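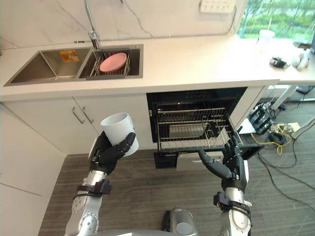 Flat tray blocks the spray arm – where do I put it?

Kolbrún Holst
My dishwasher hates flat trays. Laid flat on the bottom rack, mine shields everything above it, and the cups upstairs come out gritty. I have 3 square feet of counter and no wish to scrub by hand. Ideas?

Kaj Oddsson
Stand it on edge along the side of the rack, dirty face toward the middle. Then spin the arm by hand before you shut the door. If it clunks, move the tray. I skipped that once and got a 20 minute drum solo.

Moodley
Wash it in the sink. You have two.

Drillel
What Kaj said, but check the soap door can open too.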